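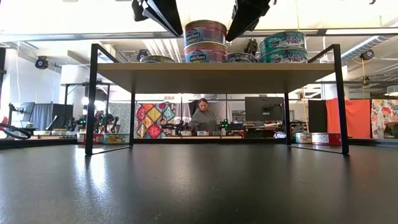
*Unit 5 warm-up: tins on the low shelf, two brands stacked by brand.*

Welcome to my favorite session of the Motaung pantry course! Canned goods look like the dull end of the kitchen, and then you start arranging them and can't stop. Bring a marker and a damp cloth on Monday.

## Stacking

A stack works when the rim on the bottom of one can sits neatly over the rim of the can below. Try it with two tuna tins and feel for the little click (so satisfying). Mixed brands often slide, even when the sizes look the same.

- Match diameters first, labels second.
- Two high for flat tins on an open shelf.
- Boxes go on their own level, long side forward.

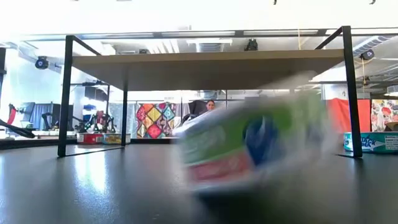

**Should boxes and cans share a shelf?**
They can, as long as the boxes stay at one end and nothing heavy sits on top of them.

## Laying everything out

Before you fill a shelf, get every can down on a flat surface with the lids up. Yes, all of them! You'll find doubles you forgot, and you can read the dates without lifting anything twice. Wipe each lid, check the seams, and set aside any can that bulges or leaks. Those go straight out, unopened.
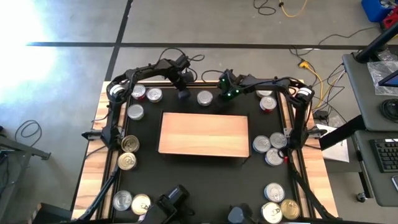
*Sixteen cans around the board, lids up.*

## Filling the board

Now the fun part. Start at the back with the tallest cans and work forward. Oldest dates go in front, and newer ones slide in behind them. Leave a finger's width at the sides so you can get a grip on the end cans.

The Skellano worksheet has a blank shelf plan, 38 cm deep. Sketch your row before you build it, then change your mind as often as you like.

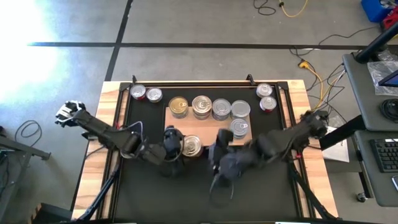 Ayanda Khumalo wrote on last term's sheet that sorting by meal beat sorting by date for her: "beans, tomatoes and corn in one row, and chili night takes care of itself." Try both layouts at home, keep whichever you still like on page 13 of your log, and bring the sketch along.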